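Plurkia tabletop arm kit, trial bench
Safety walk-through and comments, November
Checked by: Itsuki Miyazaki
Service package: Tronalgate (starter level)

1. Arm base and mounting bolts. OK. Not a hint of play, even leaning on it.

2. Warning label on arm legible. OK.

3. Emergency stops. OK. Pressed both with the arm moving at half speed, and it stopped dead each time. I love how big these buttons are, you could find one with your elbow!

4. Cable from wrist. WATCH. The loop is generous and it can brush the things on the table. Tronalgate sells a clip set and I'd like to try it before we sign anything.

5. Grid tape. OK, but press the ends down again at 6 each evening. The squares are a terrific idea, by the way. You can say "cup goes back to the middle" and everybody means the same spot.

6. Food items (lemon, berries, ice). OK for the drinks routine. Ice melts, so keep a towel handy and wipe the paper before the next run.

7. Knives. None allowed on the table while the arm is powered. Slice the lemon in the kitchen and carry it over.

Drinks routine on the bench:

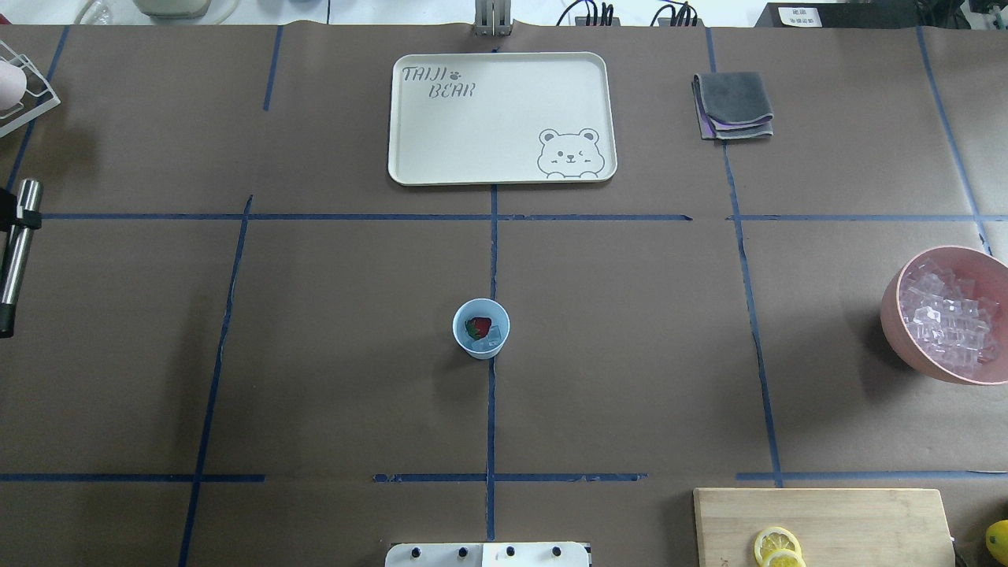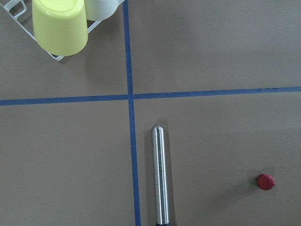
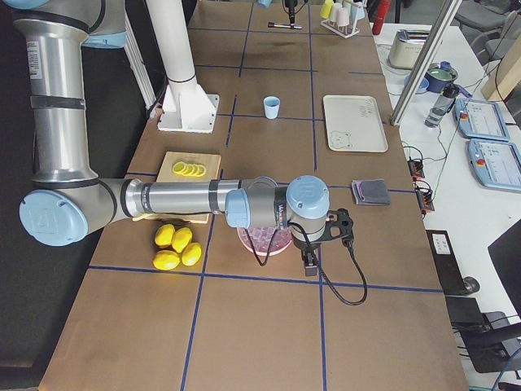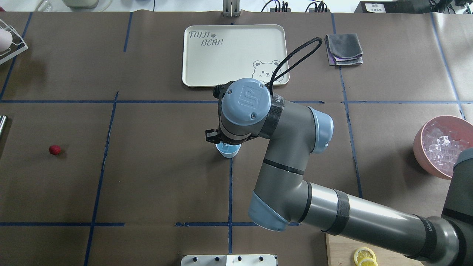
Farzad Talebi wants item 4 moved up to a fail until the clips are on, and he would also like the slow mode set as the default, as it was on the Khosravi kit. His view is that a new operator will never go looking for it in the menus. Fair point on the slow mode, and I've put in the request.

8. Gripper fingers. OK. Paper cups came through without a crease at the lowest grip setting. Colour of the pads is a bit faded, no effect on grip.

9. Side table. FIX. Too many loose leads. Tie back and label, then keep the pendants within arm's reach of the operator.

10. Logbook. OK. Counter read 2,341 cycles at the start of the check, 2 faults recorded, both cleared by restart.

Overall mark 5 out of 6. I'm really keen on this one, and it was far quicker to set up than the Stesach unit. Recheck items 4 and 9 once the clips arrive.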